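Ticket 1571
Opened 2023-03-27 by Musa Obi
Unit: hand gripper, Jotdale bench
Status: open, waiting on part

Problem: right jaw lags the left when closing. Worse on thin items. Encoder reads 14 off at full open, should be within 4.

Musa: Power cycled, no change. Re-zeroed with the Fetar tool and ran 100 open/close cycles. Offset came back after some 400 more.

Ayodele Obi: Check the pivot pins before touching the motor. Resley had the same fault in July and it was a worn bushing.

Musa: Pins are tight. Bushing on the right inner link has play. Cleaned it, re-zeroed, went back to the mixed tray.
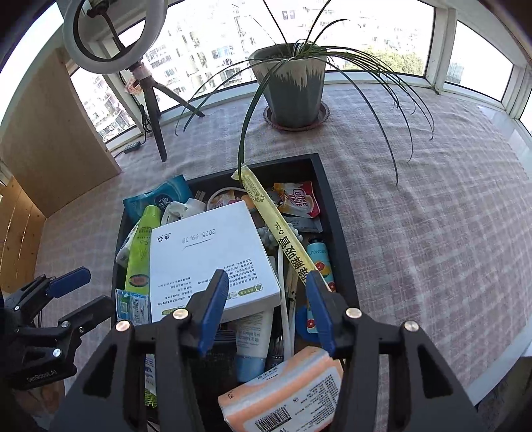
Jaw lag is smaller after cleaning but still there. Blue pads look fine, so I left them on. For the next check I'll use the flat white box lying tilted on top of the pile, then the long paper straw packet to the right of it, as thin items are where it slips.

Ayodele: OK. Ordered a bushing from Akande. Keep to light items until it's fitted, and log the offset at each re-zero.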